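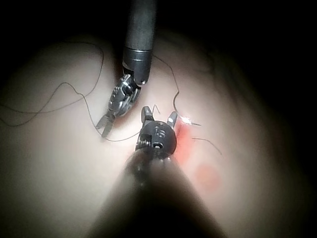

Suturing practice with two instruments, Peltaswood student robotics club

Come and stitch with us: places open on the Prarnix project

Posted by Wilma Smits, Feb 12, 2020

We are looking for students to join our surgical robotics project, and we would dearly love to hear from you, even if (perhaps especially if) you have never been near a robot before. The club teaches its members to guide a pair of instruments through a simple stitch, and then to help teach the robot to do some of it by itself. 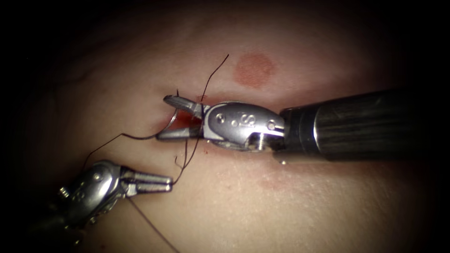 Reading time: 2 minutes

You will start on thread handling, passing the suture from one set of jaws to the other until it stops feeling like knitting in oven gloves. After that come the needle, the knot and a good deal of patient repetition. Each member gives 30 hours over the term, in sessions that suit your timetable, and we always stop for tea.

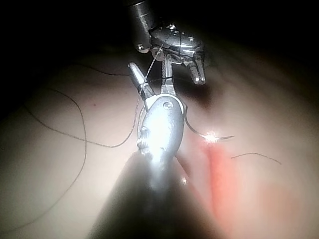

Alongside the practical work there is plenty for people who like a keyboard or a notebook. Somebody has to label the recordings, somebody has to mend the scripts, and we badly want a good writer for our entry to the Cerka student competition in August. Do tell us which of these appeals, or say you don't know yet!
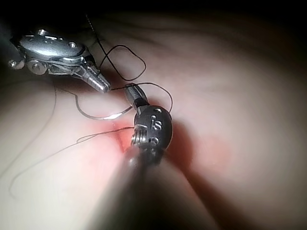 Steady hands are welcome but you needn't have them on the first day. We ask for curiosity, a bit of patience and a willingness to look after shared kit. Members must be enrolled at Peltaswood, in any subject and any year.

To apply, send a few lines about yourself to Wilma Smits, Room 82, Timmermans Building, or drop a note in the club pigeonhole downstairs.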